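Play Table Days: A Gallery
16 March 2025
By Neusa Bittencourt

We've been running the play table at the Puka toy library for a whole winter now, and people keep asking what we put on it. So many of you wanted ideas for home that I've finally gathered my notes in one place! The rule is simple. One white table, a few things on it, something soft and something from the kitchen box, and then we leave the children to it. Our lending list has 774 toys on it and I love nearly all of them, but the table works best when it's almost bare.

Most of our setups are for ages two to five, though we had a boy of nine in December who took over the whole thing and ran a restaurant until closing time (the soup was three crayons and a sock, and we all had to order it).

The setups change every couple of weeks. Mirela Siqueira picks the colors and I pick the characters, and we argue about the dishes. She likes everything on a plate. I like a few things lying loose on the table, because little ones go straight for whatever they can grab, and then they start looking for a place to put it. We usually end up doing a bit of both.

The one we're happiest with so far is the market stall. It has red, green and yellow and a customer with a big belly, and it's so easy to put together that you could have it ready before the kettle boils. It started as a color game, matching red with red, and then a girl called out "he's hungry!" and that was the end of the color game. Now it's always lunch.
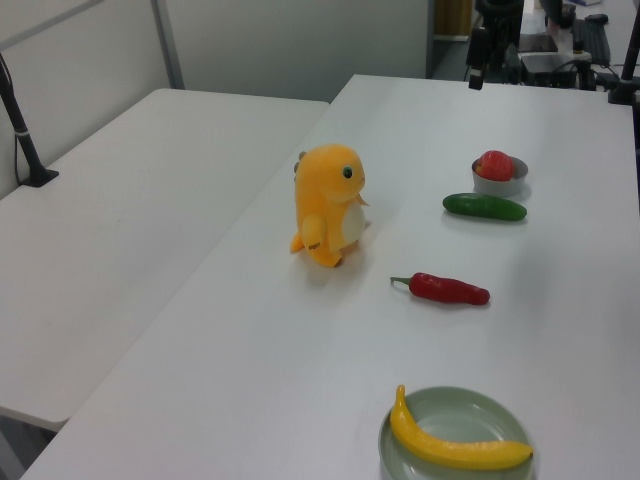 Market day, with our yellow dinosaur friend eyeing the chili pepper and the cucumber. The tomato gets the gray bowl and the banana gets the green plate.

I can't tell you how much talk comes out of this one. Does he like spicy food? Is a tomato allowed to sit next to a cucumber? Who peels the banana if your arms are that short? Valdir Magalhães brought his twins in and they spent the entire visit feeding him the same pepper over and over, with a different face each time, and by the end the grown-ups were doing the faces too.

If you want to try it at home, go for shapes that feel different in the hand. Long and curved, round, fat and smooth. A shallow bowl is better than a deep one for small hands, and a plate in a pale color makes whatever you put on it look wonderful. Any stuffed animal will do for the customer, but one that stands up without help is a treasure! Ours has good solid feet and a tail, and he's been the star of every lunch since he arrived.

A few other combinations that went over well: a bear with one lemon and far too many spoons, an elephant running a bread shop, and a rabbit who only ate purple things (Tharindu Sheikh's idea, and we had to borrow an eggplant from his kitchen). I want to do a breakfast table next, with an egg cup and maybe a tiny pitcher, and Mirela is already asking for a plate under the egg cup.

If you have a setup of your own, send me a note about it. I read them all and I steal shamelessly.

Contact: Puka Toy Library, front desk | © 2025 Puka Toy Library | Back to top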